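Suchbegriff eingeben
Vorlesungsskript Mobile Robotik, Kapitel 5: Fahrbahnrand ohne Markierung

Datensatz Tranitville, Außenaufnahmen

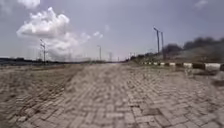
Verfahren mit Spurlinien setzen eine aufgemalte Linie auf Asphalt voraus. Auf Pflasterstraßen fehlt sie oft, und der Rand ist links und rechts verschieden ausgebildet: auf der einen Seite ein schwarz-weiß gestreifter Bordstein, auf der anderen eine Schulter aus Sand und Erde. Ein Kantendetektor mit fester Schwelle liefert am Bordstein viele Treffer, im Sand kaum welche und auf den Steinfugen zahlreiche falsche.

Das Verfahren Odden trennt deshalb zwei Schritte.

Schritt 1: Schätzung des Fluchtpunkts aus den Texturrichtungen. Verwendet werden 40 Gaborfilter (5 Skalen, 8 Orientierungen). Bildpunkte oberhalb des Horizonts stimmen nicht mit ab.

Schritt 2: Suche der Ränder als Strahlen vom Fluchtpunkt aus. Für jede Seite wird ein eigenes Modell angepasst. Links zählt der Texturunterschied, rechts der Hell-Dunkel-Wechsel entlang des Strahls.

Ausgewertet wurden 227 Einzelbilder. Bewegungsunschärfe im Vordergrund stört Schritt 1 wenig, weil die mittlere Entfernung das höchste Gewicht hat. In Schritt 2 fällt das untere Bilddrittel bei starker Unschärfe weg.

Offen bleibt der Fall gekrümmter Straßen. Das Geradenmodell ist dort nach 3 bis 5 Metern unbrauchbar.

Aufgabe bis November: Schritt 2 mit einem Modell zweiter Ordnung implementieren.

Kategorie: Lehre, Bildverarbeitung, Autonome Systeme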